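4.2 Built-in shelving and the things people keep there
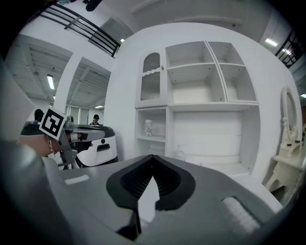
Figure 3. White shelving unit built into a curved wall, with an arched, fluted glass door at the upper left.

Why do people put some belongings behind a door and leave others out on an open shelf? In most of the homes we visited it came down to how often a thing was used, and, a little less readily admitted, to how pleased its owner was with the look of it.

We had gone to Greklow in April expecting to talk mainly about space, and we did hear a good deal about it, but the conversations kept drifting back (very happily, over a great many cups of tea) to doors. Fluted glass was a particular favourite. It lets a little colour through and blurs the rest, so a cupboard behind it can be in quite a muddle and still look respectable from the sofa. Five households kept their everyday crockery behind glass of this kind, and three of them told us they had stopped stacking it neatly within weeks of moving in.

Curved walls brought their own small troubles. Ready-made units such as the Riedl sit badly against a curve and leave a wedge of dust behind them, which is why two families in Ketitz had paid a joiner to build theirs in. Both were fond of the result, though both mentioned that the deepest corner had become a home for candles, spare fuses and birthday cards bought too early. We return to these forgotten corners in Section 5, where the Jakine diaries give a fuller account of what goes into them and how seldom it comes out again.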